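Search this site Enter keywords Go
Home | Cells | Maintenance notes | FAQ | Contact

Wosthorpe bench cell: questions people keep asking

Maintained by Monique Caron. Last gone over in December.

Is the cell really "maintenance free"?
No. The Vaseck brochure says so, and I have yet to meet the person who believed it past the first month. The fingers get dirty, the wrist camera drifts, and the tabletop collects grit. Plan on one short check per shift and a longer one every 340 hours of run time.

Where does 340 come from? The manual says something else.
From our own log. The manual's interval assumes a clean room and one kind of package. We have neither. If your site at Lulville runs lighter work, stretch it if you like, but write down what you find.

What do I check on the fingers?
Wipe both with a lint-free cloth and go down the ridges with a soft nylon brush. Look for rounded ridges and for a tip that sits higher than its partner. Do not use solvent. Somebody will tell you solvent is fine. Ask them who buys their fingers.

How often do finger pads need replacing?
When they slip, or when the ridges look worn. I don't trust the wear counter. Ours read 1,593 cycles on a pair that had plainly done a lot more, and it resets if you power down in the wrong order.

What should I see in the wrist view before I start a job?
Both fingers, open if nothing is being held, and enough table to know where you are. Check with an item standing on the table and again against the curved white wall.
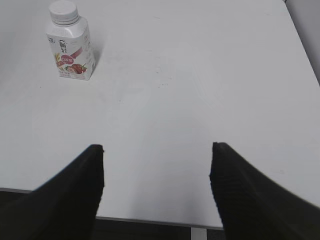
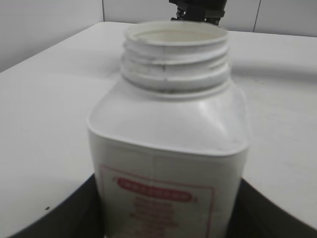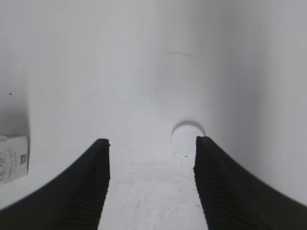 If one fingertip looks lower than the other, stop and check the mounting screws before you touch any software. The setup wizard will happily calibrate around a loose finger and report a pass.

Does the auto-calibration work?
Sometimes. It runs 9 poses and gives you a green check mark. A green check mark means the routine finished. Put a known item down, have the arm go to it, and look at where the tips end up. I would take that over the score.

White items on a white table: isn't that asking for trouble?
Yes. Lakatos sales staff say the vision package handles it. It handles it when the light is even and the lens is clean. Test with your palest item, with the lights you will be using, and not at noon next to a window. A gray mat helps, though you will have to redo the table height afterward.

Do small specks and scuffs on the table matter?
Mostly they don't. I have seen the software pick a crumb as a target, so wipe the surface at the start of the shift and whenever you change items. Scuffs that won't wipe off can be masked in the vision settings.

The gripper closes slowly. Is the motor going?
Probably not, whatever the service line says. Check the speed setting first, then the cable at the wrist, then the grease. The six times I've been told to order a motor, one was needed.

Can I skip the check if the last shift ran fine?
You can. I wouldn't. "Ran fine" in the handover book usually means the alarm didn't go off.

Who do I call?
Me before 4 p.m. After that, leave the cell powered down and put a note in the book with the pose it stopped in.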